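About Oberholzer House

Oberholzer House is a residential college for adult learners in the village of Flitau. We provide full-time and short courses in bookbinding, paper conservation and printing by hand, and we offer accommodation to students who live too far away to travel each day.

Our history

The college grew out of evening classes held in the reading room at Flitau, where local people were taught to repair parish registers and school books. Demand soon outgrew the room. The trustees bought the former paper mill at Cusitz Lane, and the workshops remain in that building today. The residential wing was added later, and opened to its first students on 3 Apr 2018.

Where our students live

The residential wing has 42 single study bedrooms. Rooms are let by the term and the rent includes heating, water and internet access. Students on short courses may book by the night when rooms are free. Meals are taken in the dining hall, although each corridor also has a small kitchen for those who prefer to cook for themselves.
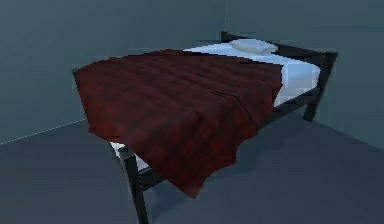

Bed with dark frame, corner position.

Applications for a room should be made at the same time as applications for a course. Priority is given to students in their first year and to those with a disability or a long journey. The college writes to all applicants in February with the outcome.

What we teach

The full-time course lasts two years and covers sewing, case binding, leather work and the repair of damaged paper. Classes are kept small, with up to 11 students in each workshop. Second-year students spend one term on placement with a library or archive, and complete a binding of their own design for the summer exhibition.

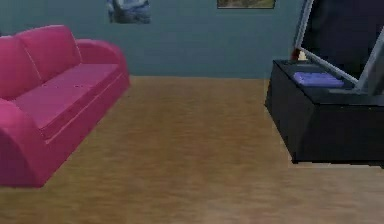 Short courses run throughout the year and last between two and five days. No earlier experience is needed for most of them, and tools are provided. The course in marbled paper is usually the first to fill – early booking is advised.

The Cillusau Library

Our teaching library takes its name from the Cillusau bequest and holds 2555 volumes, chiefly on the history of the book and the paper trade. It is open to all students and, by appointment, to members of the public. Items may be consulted in the reading room but may not be borrowed.

How we are run

Oberholzer House is a registered charity governed by a board of trustees. Our income comes from course fees, room rents and gifts. Bursaries covering 40 per cent of fees are offered each year to students on low incomes, and forms are available from the college office.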